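FOR IMMEDIATE RELEASE
15 July 2026

Riltine Shared Workshop Publishes Plans for Hand-Held Gripper Built by Its Members

DRITECK – The Riltine Shared Workshop today released the full plans, parts list and assembly notes for the Uketti, a two-finger gripper tool that is held in the hand and carries its own camera. The tool was designed and built by members of the workshop over the past winter and spring, using the equipment available to any member on an ordinary evening.

The Uketti is intended for people who are building a small robot arm at home and wish to work out how it should pick things up before the arm itself is finished. The user holds the tool, closes the fingers on an object and records the action from the gripper's point of view. The recordings can then be reviewed at the bench or used to train a control program.

"Most of our members who start on an arm spend months on the joints and leave the hand until last," said Efa Voyle, who coordinates the robotics bench at Riltine. "We wanted them to have a hand on the first evening. You can learn a good deal about grip from a tool you carry over to the sink and try on a cup."

The design went through four versions. The first two used a single molded piece for each finger, and both proved hard to repair. From the third version on, each finger has been a separate part held to the body by screws, so that a worn or cracked finger can be replaced without taking the rest of the tool apart. The fourth version, the one released today, moves the camera closer to the fingers and shortens the trigger.

The complete set of files is available at no cost to members and non-members alike. A builder with access to a 3D printer and basic hand tools should expect to spend about 30 hours on the project, most of it printing time. The recording software, named Uibo, was also written at the workshop and runs on an ordinary laptop. The workshop asks that anyone who changes the design share the new files under the same terms.

During testing, members made 1386 recordings with the tool, covering kitchen items, hand tools, folded cloth and small boxes. These will be released separately once they have been checked and labeled. Voyle noted that thin and slippery objects remain difficult – coins and plastic bags in particular – and that a set of padded fingertips is under study.

The workshop will hold open build evenings throughout August. Places are limited to 100 over the course of the month, and builders are asked to print their parts in advance. Those without a printer may reserve time on the workshop's machines through the front desk.

Requests for further information, including permission to reprint the plans, should be addressed to Efa Voyle at the Riltine Shared Workshop, Driteck.
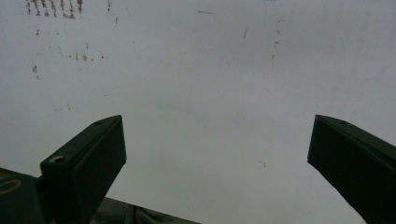

The gripper's two dark green fingers, open, seen from the camera on the tool.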